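2/26/23

Second round on the Entwistle cotton, natural dye trials. Dumisani M. (Modise) scoured the lot in January and it has been hanging in the back since then, so I weighed everything again before starting. Dry weight 200 g, split into four hanks of 50 g each. Labelled with knotted string this time, as the marker came off the card tags in the last round.

Mordant: tannin first, then alum acetate. Left the hanks in the tannin overnight with the lid on. Ayanda had written 10% on the board and I kept to that. Alum bath at 53 degrees for an hour, then squeezed out by hand and hung up. I didn't rinse between the two, which I know Ntombi would have done. Worth trying her way on one hank next time.

Onion skins gave plenty of colour again. 100 g of dry skins, simmered for an hour and strained through the old net curtain. Hank A went in at 70 degrees and stayed there for 45 minutes. Strong orange-brown, quite even, slightly darker where the string tie was too tight. Need looser ties — figure of eight, four per hank. 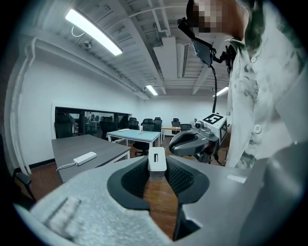 Hank B, same bath after A came out. Paler, more of a straw yellow, and I prefer it. Hank C went into what was left with a pinch of iron dissolved in a jam jar of warm water. Turned olive within a minute or two. Took it out at five minutes because the last iron sample felt harsh once dry.

Hank D kept back undyed for the madder. Tumelo has the ground root from Treditex but we haven't opened it, and I would like to check the pH of the tap water first. The strips in the drawer are out of date.

Washing: A and B ran a little in the first rinse, clear by the third. C took five rinses. Used the Sturkow soap, a teaspoon to the bowl.

Light test: three snippets on card, half covered with foil, taped to the south window. Leave until the end of next month. Please don't move the card — the last one ended up behind the radiator.

To do:
New pH strips
Ask Ntombi how long she leaves alum acetate to age before rinsing
Copy the Zirkard shade numbers into the sample book
Dumisani Molefe wants a snippet of C for weaving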